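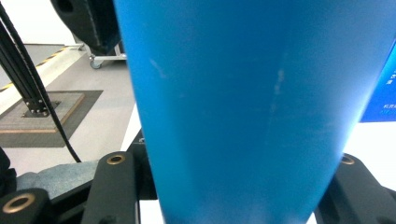
Ernby Hand Gripper, closed on a tapered blue practice piece.

Ernby Hand Gripper, Classroom Edition
Sold by Pistwood School Robotics
In stock. Ships assembled, apart from the bits you will want to argue over.

Overview
Specifications
What's in the box
For coaches
Reviews
Questions

Overview

The Ernby is a hand-held gripper with a camera mount, made for robotics clubs and classes that want students to record how a person picks things up before they ask a robot arm to do it. A student holds the Ernby, squeezes the trigger, and moves an object from one place to another. The camera records the whole business from the gripper's point of view. Do that enough times and you have a set of demonstrations to train on. You also have a student who has developed opinions about cups.

We built the first version for the after-school club run by Jailson Vieira, who had one robot arm, a long line of students waiting to use it, and a limited supply of patience. The arm could serve one student at a time. A hand gripper costs a good deal less than an arm, never needs homing, and can be put down on a table while its operator goes looking for a snack.

The fingers are black, with brass-colored ring inserts at the joints. The inserts are the part most people ask about. They keep the pivots from wearing oval, which was the chief hobby of the prototype. If a joint starts to feel sloppy, check the insert before you blame the student. Then check the student.

Both fingers move together through one linkage, so the grip closes evenly from left and right. Squeeze gently. The trigger has a light spring and a long travel, and beginners tend to clamp down as if the object might get away. Tapered objects are a fine cure for this: grab one too low, or too hard, and it tips or squirts upward, and the recording keeps a faithful account of it.

The Wondevine Challenge

The Ernby is approved for the Open Hand division of the Wondevine Challenge, in which teams record their own demonstrations and then let an arm run the table without help. If that's what you are buying it for, please read the rules before you read our brochure. We wrote the brochure in January and the rules have been "clarified" since.

Three things the inspectors look at:

Finger pads must be the ones supplied. Teams have tried double-sided tape, and the inspectors have noticed.

The camera mount must be on the center hole. Off-center mounts give a nicer view and a disqualification.

Demonstrations must be recorded by students. Hala Sleiman, who coaches two Open Hand teams, suggests keeping a sign-in sheet next to the gripper. Her sheet has a column for "parent was touching it," which fills up faster than you would hope.

Specifications

Type: hand-held, two-finger, trigger operated
Finger color: black
Joint inserts: brass-colored, replaceable
Largest recommended load: 200 g
Fastener tool: 5 mm hex key (supplied, and usually missing by the second meeting)
Camera mount: center hole, fits the Andrade clip
Camera: sold separately
Handedness: either
Recommended joint check: every 1000 closes
Warranty: one school year, excluding drops, glitter and soldering irons

The load rating is for cups, blocks, sponges, rolled socks and the like. It will lift more. We would still like you not to swing it around by a full water bottle, a test that one of our customers has already performed on behalf of everyone.

What's in the box

Ernby gripper with trigger handle
Spare finger pads
Spare ring inserts
Andrade camera clip
Hex key
Printed lesson cards
A sheet of stickers, included at the insistence of our warehouse

Class Pack

The Class Pack has enough grippers for a class of 24 working in pairs, packed in a case with foam cutouts. One student grips while the other runs the recording laptop and calls out start and stop. Swap often. The caller's job looks dull from outside, but it's where most bad recordings come from: a late start, an early stop, or a long stretch of footage in which the gripper lies on its side and the camera studies the ceiling.

The foam cutouts are shaped so that an Ernby goes in only one way. Students will find the other ways.

For coaches

The lesson cards were written by Lilibeth Mercado, who teaches a middle school robotics elective and tried every one of them on real children. They start with a single object on a bare table and end with a cluttered one. A few notes from her draft that we thought deserved to survive editing:

Have students name the motion out loud before recording it. "Down, around, close, up" is enough. If they can't say it, they will improvise, and then you have a pile of demonstrations that disagree with each other.

Record the messy ones too, but put them in their own folder. Name the folder something dull. A folder called FAILS will be the only one anybody watches.

Don't let one student do all the recording because he's good at it. He is good at it. The model will learn to be him, and he has soccer on competition day.

Scuffed objects are fine. By the end of a term the practice pieces all have streaks on them, and the recordings work just as well.

Watch the cable if your camera uses one. Over the forearm, out behind the elbow, taped loosely to the sleeve. Any other route ends in front of the lens.

Reviews

Rosalinda Sebastian, club sponsor
Bought two, then the Class Pack. The students took to it right away, which I had not planned for, so I spent the first meeting with nothing to do. Trigger is comfortable for small hands. My own hands are not small and I got a cramp after a long session — I'm told this is a posture problem. Taking off one star for the case latch, which pinches.

Maksym Zinchenko, team mentor
Solid joints. We collected roughly a season's worth of grabs on one unit and changed the inserts once, more from curiosity than need. The clip holds the camera straight. The instructions say "tighten until snug," and I would remind the manufacturer that teenagers do not have a shared definition of snug.

Reply from Pistwood: The card now says "finger tight, then a quarter turn." We have had two emails about whose finger.

Questions

Does it work without a robot arm?
Yes. You can record, sort and replay demonstrations on a laptop. Plenty of clubs spend their first term this way and borrow an arm later.

Can we print our own fingers?
For practice, go ahead; the files are on the downloads page. For Wondevine, no. See above, and see the inspectors.

Is it a toy?
It's classroom equipment. It is also very satisfying to click open and shut, and you should expect to hear that during announcements.

Are insert kits sold separately?
Yes, under Spares, next to the hex keys. We sell a lot of hex keys.

Page last updated 20 October 2022
School purchase orders accepted. Please put the name of the club on the order, and not only "robot stuff."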